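3.2 Integer roots of the placement quadratic

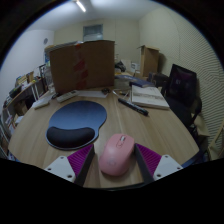

Figure 2. Computer mouse on a wood-grain desk between the two gripper fingers.

Let n and n + k be two positive integers with product P, where k is fixed and even. Writing k = 2m and x = n + m, the condition n(n + k) = P becomes x² = P + m². A solution in integers therefore exists only when P + m² is a perfect square, and it is positive only when x > m.

Cui and Tang stated this test for m = 1 alone. We apply it to every even k up to 40. For each k, the values of P not exceeding 1,000 were checked in increasing order, and both roots were recorded whenever the test held. No floating-point square roots were used; the integer root was found by Newton's method and confirmed by squaring.

Two cases need separate treatment. If P = m² the left side gives x² = 2m², so no integer root exists for m > 0. If P is odd, then n must be odd as well, and half of the candidates can be dropped before the test is run.

The factoring method taught in most algebra courses gives the same pairs but requires a list of the divisors of P. For P = 969 and k = 2, the test gives x² = 970. Since 31² = 961 and 32² = 1024, the equation has no integer solution, and the divisor list is never needed.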